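## 3.2 What people keep in the mending pile

I'll admit I started this part of the study because of my own mending pile, which had been sitting on a chair since October.

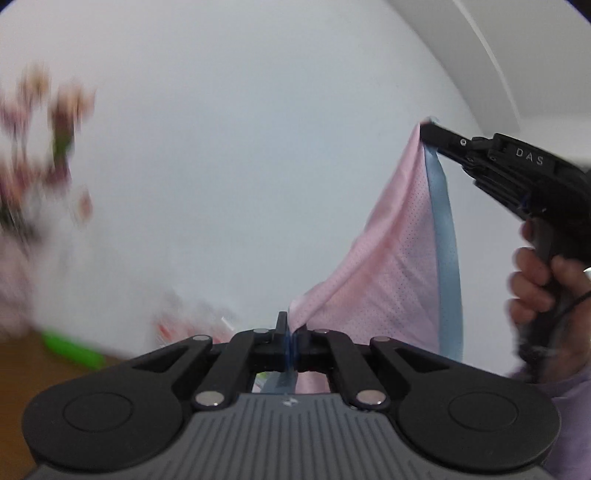

**Figure 4.** Light pink perforated fabric with a light blue satin ribbon along one edge.

So, the survey! We mailed 1,000 short forms to homes in Brukadcombe and Gandavstead and got 367 back, a lot better than I'd feared (Beat Hollenstein had bet me lunch on a much lower number, and he paid up). The form asked people to pick one thing waiting to be fixed and tell us how long it had been waiting, what was wrong with it, and why it hadn't gone in the trash.

The "why" answers were my favorite by far. I'd expected money to come up all the time, and it did come up, but mostly people wrote about who gave them the thing or where they'd worn it. One woman in Gandavstead filled both margins with the story of a bathrobe – I read the whole thing out loud at lunch. Trims got their own little flood of comments too: ribbon, lace, piping, the bits that pull loose first and that folks feel silly paying a tailor to sew back on.

Luuk Van Loon and I sorted the answers separately and then compared notes. We disagreed on 12 forms, nearly all of them curtains (is a curtain you never hung really "waiting"?), and we talked those through until we had a rule we could both live with. Curtains count if they've been hung at least once. The two forms we still couldn't place are left out of the tables in Section 4.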